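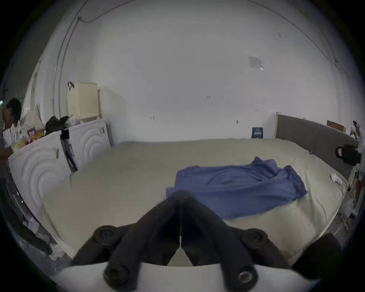 Visus bedroom folding set, notes on use. The labels call every item a "garment", and I don't trust that. The blue cloth lying on the pale mattress could be a shirt or a small blanket, and the label file doesn't get to decide. Treat that column as a guess — Raphaël Renaud's guess, mostly.

Contents: 260 clips, 20 of them held back for checking.
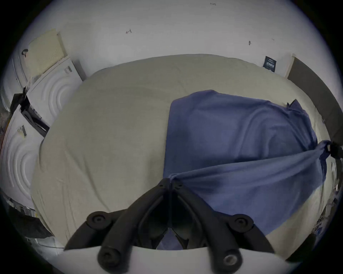 The "folded" column is worse. Bernadette Lebrun and I went over 88 clips in June and disagreed on what counts as folded far too often. Use your own rule, write it down, and don't quote our numbers as a score.

Last edit 7/1/19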